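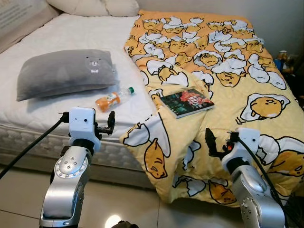 News > Local > Housing and Shelter

Noltska bedding drive hits 1000, still short on pillows

The winter bedding drive in Noltska has passed its target. 1000 sets of bedding in, counted and bagged, with the doors of the old Cornolari store on Mill Street still open to anyone who wants to drop off more.

Good news mostly. But the pile is lopsided. Lots of blankets, lots of comforters, nowhere near enough mattress pads or pillows, and almost nothing that fits a twin bed.

"People give what's in the hall closet," said Visitación Calvo, who runs the drive for the Vasumach housing charity. "That's blankets. It's always blankets. I'm not complaining but you can't sleep on a blanket and a bare mattress, not in January you can't."

The bedding goes to families moving out of short-term shelter and into rented apartments. Most arrive with a bed frame and a mattress, paid for by a county voucher, and nothing to put on it. The voucher doesnt cover sheets. Never has. Calvo has asked twice for that to change and says she was told it would be looked at in the spring budget.

First deliveries went out at 8 a.m., two vans, mostly to the apartments off Nieto Avenue. More to follow through November and into next month. Drivers were still loading at noon after one van came back with a flat. No injuries, some bad language.

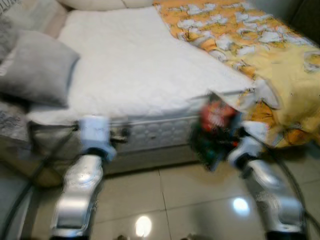

White quilted mattress pad and yellow and orange bedspread.

What's wanted now, per Vasumach:

Mattress pads, any size, quilted ones best. Pillows, new only, still in the bag if possible. Fitted sheets in twin and full. Waterproof covers for kids' beds. Bright colors welcome for children's rooms, the cartoon comforters are always the first thing picked.

What's not wanted: electric blankets, used pillows, foam toppers, anything with a burn hole. A lot of foam toppers have come in anyway. They can't be passed on without the fire label and most people cut the label off years ago. Those are going to the county recycling yard, and the yard charges for it, so please just don't.

Wash it first. Fold it, tie it, write the size on a piece of tape. Sorting is the slow part. A bag with no size on it has to be opened out on the floor and measured, and there's only the one big floor.

The space itself is on loan. Cornolari closed its furniture business on Mill Street last year and the building has been empty while the family looks for a tenant. They gave the drive the ground floor rent free, heat included. That ends when a lease is signed. Talks are going on with a grocery chain, no name given, and Calvo expects to be out by the end of February at the latest.

After that, nobody is sure. The church basement used in past years flooded over the summer and the smell hasn't left it. The fire hall is too small. A storage unit would work for keeping things but not for sorting, and rents on those have gone up. 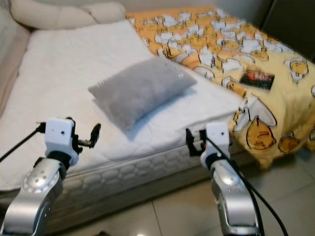 The town council was asked about the old library annex. A council spokeswoman said the annex "is under review for several uses" and wouldn't say what the other ones were. It has a loading door and a working elevator. It also has a leaking roof on the north side, which the council has known about since before the books were moved out.

Cash helps too. A $16 gift buys a set of sheets at the trade price Vasumach gets from its supplier, and the charity says money given to the drive is kept apart from its general fund. Checks can be left at the desk. Cards can't be taken at the door, the reader is broken, a new one is on order.

Next year's target hasn't been set. Calvo would like to stop counting sets altogether and count beds made up complete, pad to pillow, as a fairer number. By that measure this year's total would come out a good bit lower, she said. She didn't have the figure to hand.

Drop-off is 9 a.m. to 6 p.m., side entrance, not the front. The front doors stick. Park in the lot behind the bakery and not on Mill Street itself, where the loading zone is being ticketed agian. Large loads, call ahead so somebody can meet you with the cart.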